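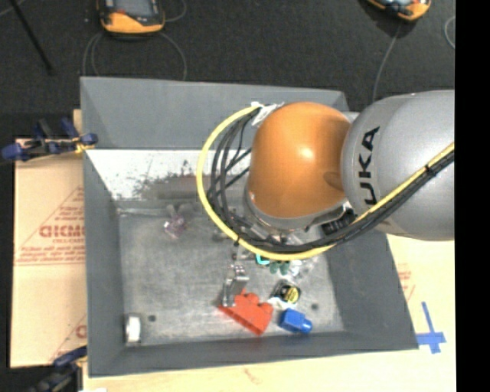
How long can rainwater be left standing in a covered tank before it is no good for the garden?

Water kept in the dark, with the leaves and roof grit kept out, will last from autumn to the following June and still be fine for watering most plants. Light and muck spoil it far more than time does. I would keep it off seedlings and anything you eat raw without washing, but that goes for stored rainwater of any age.

That is the short version for those who only read the top. The rest goes through Emanuel's message, with my replies under each part.

Emanuel Voicu wrote:

> Hello all. I have taken on the long plot at Prasto Lane and it comes
> with a 4,000 litre tank behind the shed, black plastic, with a screw lid.
> The last tenant left it two thirds full. The water looks clear from the
> top but it smells a bit when I run the tap at the bottom. Should I empty
> the lot and start again, or can I use what is there?

Use what is there. The smell from the bottom tap is almost always the sludge layer. Everything that washes off a roof ends up on the floor of the tank, it rots slowly with no air, and the outlet on those black tanks is set so low that you draw straight from it. Run off a couple of cans into a bucket and look at the colour. If it starts brown and then clears, you have sludge and decent water on top of it.

You can put the brown stuff round fruit bushes or on the compost. It does no harm there and blackcurrants seem to like it.

If it never clears, and still smells after ten cans, then yes, empty it. Do it in a dry spell when the ground can take the water, and let it out through a hose to somewhere low. I once let a full tank go on clay after a wet week and my neighbour's leeks were standing in it the next morning.

> The downpipe from the shed goes straight in through a hole in the lid.
> No filter of any kind that I can see. The gutter has moss in it.

Clear the moss first. There is no point buying anything until the gutter is clean, as whatever you fit will block the first time it rains hard.

After that you want two things. One is a leaf guard at the top of the downpipe, and a ball of galvanised mesh pushed into the outlet will do. Stainless is better if you have it. The other is something to throw away the first flush, meaning the first dirty water that comes off the roof after a dry spell. The simplest kind is a tee in the downpipe with a length of pipe hanging below it, capped at the end. That length fills up first with the dirty water, and once it is full the rest carries on into the tank. A tiny hole drilled in the cap lets it empty itself over the next day. Mine is 100 mm soil pipe, and I made it long because I had a long piece left over. Check the hole now and then, they block.

Troresel used to sell a ready-made diverter with a floating ball in it. I had one for three seasons. It worked well enough until the ball split, and then I could not get a new ball without buying the whole unit, so I went back to the plain pipe. If anyone has a newer one and gets on with it, please say, I may be out of date.

Also look at the hole in the lid. If the pipe is a loose fit there will be a gap, and mosquitoes will find it. Wrap a strip of old tights round the join and hold it with a jubilee clip. It looks terrible and lasts two years.

> I also want to water from it with a hose. The tank sits on the ground and
> the beds are slightly uphill, so gravity is no use. There is a Hendriks
> pump in the shed, quite old, which hums but does not turn. Is it worth
> mending?

Possibly. A hum without turning is usually either a stuck impeller or a dead capacitor. Unplug it, take the guard off the inlet end and try to turn the impeller with a screwdriver. If it has stood dry since last year there is a good chance it has just stuck with scale, and it will free up. If it turns freely by hand and still only hums, the capacitor has probably gone. They are cheap, but they can hold a charge after the pump is unplugged, so if you have not handled one before give it to someone who has. And if the cable is cracked anywhere I would not bother with the rest of it.

Whichever pump you end up with, don't let it draw from the floor of the tank. Use a floating intake. You can make one from a length of flexible hose, a strainer, and a sealed plastic bottle tied on so that the strainer hangs a hand's depth under the surface. That is where the cleanest water is. You lose the last part of the tank, but you didn't want that anyway.

For your hose, I would not go below 30 mm on the suction side even though the delivery side can be ordinary garden hose. A thin suction pipe makes an old pump work very hard and it will lose its prime.

> Last thing. Someone on the site told me I should add bleach twice a year.
> Someone else told me to put in a goldfish. I would like to do neither.

Do neither. Bleach kills off the film on the inside of the tank, which is doing some good, and then you have to wait before you can put the water on anything. A goldfish in a dark tank has a poor life and adds to the sludge.

What I do is this, and it is not much work. In late autumn I run the bottom tap until it clears. In early spring I take the lid off, have a look with a torch and scoop out anything floating. Every fourth year or so I let it run right down at the end of summer, get the broom in and swill it out. My tank came second-hand from a nursery at Brastska and it has been through that routine three times now. The water has never been bad enough to stop using.

One thing Emanuel did not ask. Check what the tank is standing on. Full, yours weighs four tonnes, and if it is on slabs laid straight on soil one of them will have tipped by now. Put a spirit level across the lid. A slight lean is fine. If it is more than slight, drain it down before you do anything else near it, and don't go poking about underneath. I have seen one go over – it took the shed door with it.

Is anyone else at Prasto Lane running off a shed roof? There were 8 of us sharing fittings a few years back, and I still have a box of tees, caps and odd bits of downpipe that somebody may as well use. Brown and black, no white. I am usually there after 4 in the afternoon, at the plot with the green water butts by the far gate.

Please trim the quoted text if you reply, the digest version is getting very long.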